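Plier une veste noire, ou comment j'ai passé mon printemps

Bon, je vous avais promis des nouvelles du pliage dans la dernière lettre, et puis la lettre est partie sans (Fiifi me l'a assez reproché). Je me rattrape, d'autant que cette fois j'ai un résultat, un vrai, avec des chiffres et un tableau !

Pour ceux qui nous rejoignent : Clelari, c'est notre petit projet sur les vêtements d'extérieur. Tout le monde ou presque travaille sur des serviettes et des t-shirts, et je comprends pourquoi, c'est plat, c'est clair, ça se laisse faire. Nous, on voulait des capuches, des fermetures éclair, des manches qui partent dans tous les sens. La méthode reste simple sur le papier. Une personne prend en main la même pince que celle du bras, avec la caméra fixée dessus, et elle plie. On enregistre, et la politique de contrôle apprend à partir de ces gestes-là. Pas de téléopération, pas de salle dédiée, on va chez les gens et on plie sur leur lit.

On a 640 démonstrations, faites dans 16 logements. Neelam Pandey a tenu la pince pour une bonne partie d'entre elles et elle m'a dit qu'elle pliait maintenant son linge en deux doigts sans y penser. Je la crois volontiers, j'en suis au même point.

Le noir, donc. En janvier, notre première politique se débrouillait très bien avec les vestes claires et complètement n'importe comment avec les noires. Elle attrapait le tissu à côté du bord, ou elle restait en l'air à hésiter, c'était assez pénible à regarder. On a d'abord accusé l'éclairage, puis l'exposition de la caméra, et on a perdu trois semaines là-dessus. C'est Fiifi Korletey qui a eu l'idée de regarder où se portait l'attention du réseau au moment de choisir le point de prise. Sur les vestes noires, elle filait droit vers la fenêtre ! Ou vers le bord du lit, bref, vers tout ce qui avait du contraste.
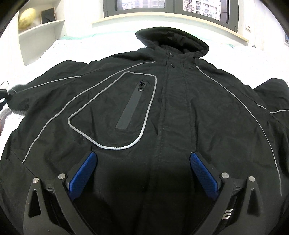

Veste noire à capuche et liserés réfléchissants, pince ouverte sur le bas du devant.

Avec une veste comme celle-ci, il y a pourtant de quoi se repérer : les liserés gris dessinent presque tout le contour des panneaux, et la patte de boutonnage donne l'axe. Il fallait juste obliger le réseau à s'y intéresser. On a donc ajouté une tâche auxiliaire toute bête pendant l'entraînement. En plus de prédire le mouvement, le modèle doit retrouver quelques points du vêtement (le haut de la capuche, les deux poignets, les deux coins de l'ourlet, l'axe du devant). On annote ces points sur une image par séquence, pas davantage, et un suivi automatique les propage au reste. À l'exécution, on jette cette branche et le contrôleur tourne à la même vitesse qu'avant.

Je vous avoue que je n'y croyais pas trop. Des points clés, en 2023, ça fait un peu vieux jeu, et j'avais une préférence pour un gros encodeur préentraîné que Grewal (notre machine de calcul, oui, elle a un nom) aurait mis des jours à digérer. On a essayé les deux. L'encodeur aide un peu, les points clés aident beaucoup.

Les chiffres, alors. On a fait 144 essais sur le bras, tous avec des vestes absentes de l'entraînement. Pour le premier geste, celui qui consiste à saisir le bon bord et à rabattre un côté, on passe de la moitié des essais réussis à un peu plus des trois quarts. Sur les vestes noires seules, le gain est encore plus net. Pour le pliage complet, on reste sous la moitié, et ça coince presque toujours au même endroit : la capuche. Elle fait une bosse, la pince passe dessus, le pli part de travers et tout ce qui suit est fichu.

Il y a aussi le cas des cordons de serrage, dont on ne sait pas trop quoi faire. Quand un cordon tombe près du point de prise, la pince l'attrape parfois avec le tissu. Neelam voudrait ajouter des démonstrations où on l'écarte d'abord, moi je préférerais décaler la prise de quelques centimètres, et on en discute depuis deux semaines sans s'être mis d'accord.

La suite : une série consacrée aux capuches, puis les doudounes (qui me font un peu peur, elles se regonflent pendant qu'on les plie). Les annotations seront mises en ligne avec le code dès que j'aurai nettoyé mes scripts, et si vous avez une idée pour les cordons, répondez simplement à cette lettre, je lis tout !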